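Why Can You See Through Some Things?
By Perrine Deschamps

When I was seven I walked straight into a glass door. It was at my aunt Bernadette's shop in Tomstead, and the door was so clean that I thought it was open. BONK! I had a bump on my forehead for days, and ever since then I've wanted to know how something as hard as a door can be as hard to see as air.

To figure that out we have to talk about light first.

Light goes on a trip

Light zooms out of the sun, or a lamp, or a candle, in straight lines. It keeps going until it runs into something. Then one of three things can happen (or a mix of all three, because light likes to mix).

It can bounce off.
It can get soaked up.
It can go right on through.

You see a thing when light comes from it and lands in your eye. A banana soaks up most of the blue light that hits it and bounces back the rest, and your brain says "yellow!" A black sweater soaks up nearly everything. White things are the show-offs. They bounce back all the colors, scattered every which way, and all the colors jumbled together look white to us.
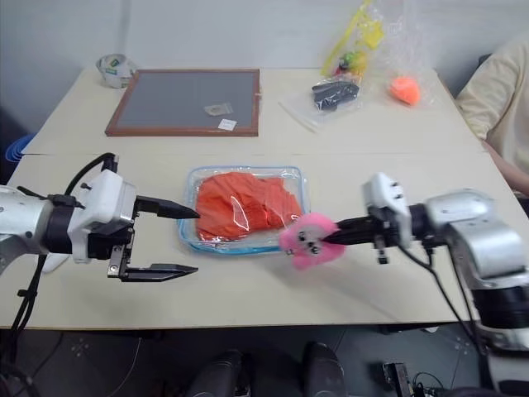 A white tabletop with a tray on it. White bounces back every color.

Things that let light go right through, without jumbling it up, are called transparent. Window glass is transparent, and so are clean water and the air in front of your nose.

Then there are in-between things. Wax paper lets light through but scrambles it on the way, so you get a glow and no picture. The word for that is translucent. If light can't get through at all, the thing is opaque (say "oh-PAKE"), like a brick or your little brother when he's standing in front of the TV. 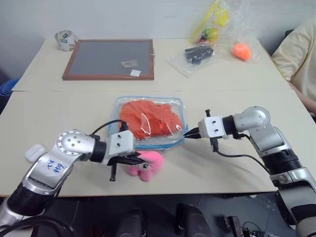 Reading time: 5 minutes

So what's different about glass?

Everything is made of teeny tiny bits called atoms, and inside atoms are even teenier bits called electrons. When light comes along, electrons can grab some of it, but they're picky! They only grab light that carries just the right amount of energy. In glass, the light we can see doesn't have the right amount, so the electrons let it pass. In a brick there are plenty of electrons that are happy to take it, and the rest of the light bumps around among all the little grains until it's hopelessly lost.

Being smooth and even inside matters too. Glass is mostly made from sand, and you can't see through a pile of sand at all. Each grain has its own surfaces, and light bounces off every one. Melt the sand (in a furnace much hotter than your kitchen oven, with a couple of other ingredients mixed in) and all those edges disappear. Now light has a clear road.

My friend Gaspard Poulain makes glass bowls, and he let me look into his furnace from a long way back. It was so bright I had to squint. He gave me a lump of broken glass in a paper bag afterward, ground up like sugar, and it was white as snow. Same glass as the bowls!

Snow does the same trick. An ice cube can be nearly clear, but snow is lots of little ice crystals with air between them, and light bounces off so many edges that the whole yard turns white.

What about plastic bags?

A clear plastic bag lets light in, the light hits whatever is inside, and then it comes back out to your eye. Put an orange cloth in the bag and you see orange. You'll see bright streaks where the plastic wrinkles, too. Those come from a bit of light that never went in. It bounced off the surface like a ball off a wall, and each wrinkle sends it off at a different angle.

Windows do this as well. Stand in a bright room after dark and you'll see yourself in the glass. The same small bounce happens at noon, but the daylight pouring in from outside drowns it out.

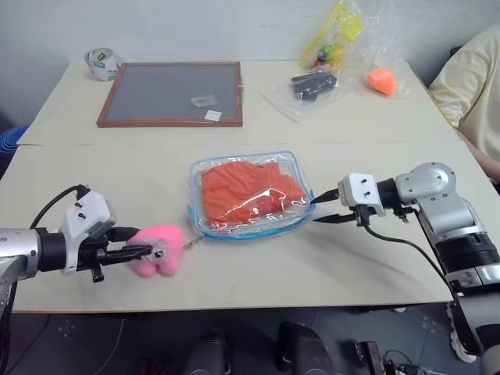
Try it: the greasy paper window

You need a sheet of plain white paper, a drop of cooking oil, and a grown-up who doesn't mind a mess.

1. Hold the paper up to a lamp. You can see some light, but it's pretty dull.
2. Rub one drop of oil into the middle with your finger.
3. Hold it up again. Look at the oily spot!

Paper is a tangle of thin fibers with air in the gaps, and light bounces each time it goes from air to fiber and back. Oil fills up the gaps. Light treats oil and paper fiber almost the same way, so it bounces less and more of it gets through. Long ago, some families who couldn't buy glass put oiled paper in their windows. You couldn't see the street very well, but you could see to eat your soup.

My aunt's shop had the same front door for more than 60 years, by the way. She stuck a big paper fish on it the week after my bump.

Words to remember

Transparent: light goes straight through.
Translucent: light gets through, but scrambled.
Opaque: no light gets through.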